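Outerwear Return Inspection – Zippered Jackets, Mesh Lined
Naltance Rental Clothing, Durnberg depot
Revision: March

Scope: all lined jackets returned from rental, before laundering and again before restocking. Lot size is 70. One sheet per lot. Mark each line OK, REPAIR or REJECT and write the comment next to it.

1. Pockets emptied, including inside pockets.
Comment: OK. Two lip balms and a lift ticket removed, bagged with the lot.

2. Front zipper, teeth. Open fully and run a thumbnail down both tapes. Look for missing, bent or flattened teeth.
Comment: OK on 68. Two to REPAIR, teeth missing near the collar.

3. Slider. Must sit square on the teeth and move the full length without catching lining or shell. No sharp edges.
Comment: One slider stiff. Dry lubricant applied, retested, OK.

4. Bottom stop and insertion pin. Tug test by hand – no tools.
Comment: OK.

5. Mesh lining. Hold the jacket open under the bench lamp and check for snags, pulled threads and holes wider than a pencil point. Check along the seams as well as the open areas.
Comment: Three snags, all at the armhole. REPAIR.

The lining check is done with the zipper separated, so both tapes and the mesh can be seen together.

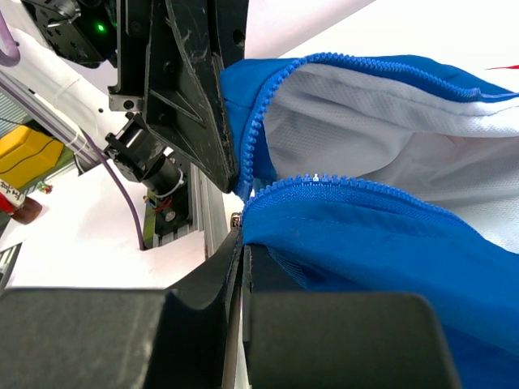 Can a jacket with a small hole in the mesh go back on the rack?

Only after it has been stitched and checked again. Fingers and zipper pulls catch in open mesh, and the hole grows with use.

6. Drawcords. Children's sizes must have none at hood or neck. If found, REJECT and tag red.
Comment: None found.

7. Cuffs and hem. Elastic recovers after stretching, no loose stitching.
Comment: OK. Hem thread trimmed on one.

8. Labels. Size and care labels attached and readable.
Comment: Care label faded on four. Replacements on order from Balogun.

Repairs go to the Tanow bin with a copy of this sheet. Rejected items stay in the cage until signed off. Next check of this lot after laundering, lines 2 to 5 only.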